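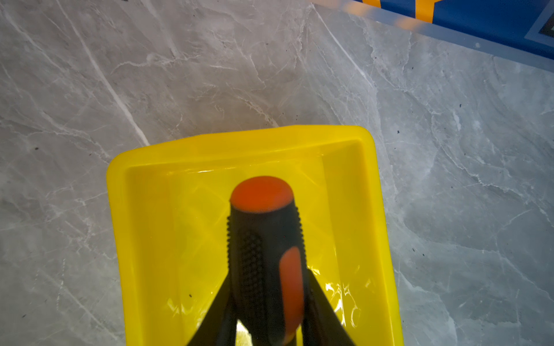 Workshop notebook, 30/04/2020

Hanna Tokarz wants every hand tool on a coloured tray by the end of May. Yellow for drivers, other colours to follow once Davia sends the price list. I said I would try it with the screwdrivers first and write down what I think, so here goes.

I am not convinced. The claim is that a tool with a tray gets put back. My experience is that a tool with a tray gets put down next to the tray. We had hooks at Skundthorpe, with outlines painted behind them, and the outlines were mostly what you saw.

The tray itself is decent. Thick rim, rounded corners, a crisscross pattern moulded into the floor that is meant to stop things rolling. It might. The fat-handled driver, black rubber with the orange end cap, has enough nubs on the grip that I doubt it would roll far on anything. The slim ones are the real test and I haven't done them yet.

Marble-pattern top still gathers specks. Wiped it down at the start, will wipe it again. On the old brown bench you never saw dirt, so I suppose this counts as progress — or just more wiping.

Glare: bright yellow and glossy under our lights is hard going after an hour. Ask whether Hunar do a matt one.

Cost: the quote is 342 for the lot. For that I could replace every driver we lost last year and have change for tea.

To do
- slim drivers, tray tilted and flat
- label on the rim or inside? Inside will rub off
- ask Kołodziej if the 32 cm size fits the drawer. If not, what is the point

Comments

HT: You tried one screwdriver and wrote a page. Do the slim ones before you decide.

pk: Matt ones exist but they stain. We had them in the paint room.

HT: Drawer is 30 deep inside. I measured. Will look at the smaller size.

R: Skundthorpe hooks were fine until someone moved them behind the door.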